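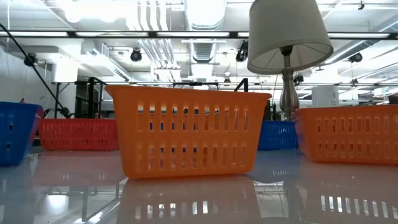
March, bench notes, baskets, second round

Started 9:40, coffee first. Olto wants a yes or no on the slotted baskets for the small-parts shelves and I still don't have one. The sales sheet says they do everything. Sales sheets say that.

Colors out so far: orange, blue, red. The idea from upstairs is that orange means incoming, blue means checked, red means hold. I have my doubts. We tried colored lids two years ago and by summer everything was in whatever lid was closest. A color code works when there are spare baskets in every color, and we are never going to have that. If we go ahead, I want a card clipped on the rim as well, and the card wins if the two disagree.

Slots. Two rows down the side, tall above, short below. Good for seeing whether there's something inside without pulling the basket down. Bad for anything thin. I ran the bag of cable ties through one and lost 18 of them out the sides just walking to the far shelf and back. Short screws will do the same. So either small stuff goes in a liner or it stays in the old drawers. A liner costs extra and blocks the view, and then what are the slots for?

Rim. No complaints. It's thick and rolled over and doesn't bite your fingers when the basket is heavy. I carried the 46 hose fittings in one trip and the rim hardly gave. The Westar tub we had before would have folded.

Stacking. The sides flare a little, so they nest fine when empty. Loaded, one on top of the other, I don't trust them. Two high was okay on the shelf, three high leaned. Someone will go four high in the first week.

Table. The glossy white top is a poor place to sort anything. It throws the overhead lights straight back at you, and the orange shows up twice, once in the basket and once in the tabletop. I kept reaching for washers that were only glare. The lamp with the drum shade doesn't help much either. The shade tips and I'm tired of straightening it. Try the gray mat next time.

Price. Trastoreck quotes 99 for a mixed set, Guérin is lower but won't split colors. I don't believe either one on delivery.

To do:
- load test, 900 washers in one basket, leave it on the shelf overnight, measure the sag
- ask Trastoreck for a basket with a closed bottom row
- find the missing cable ties before the sweeper does
- cards for the rims, try the stiff kind

For now it's a maybe on orange and blue. Red can wait until someone tells me what we'd be holding.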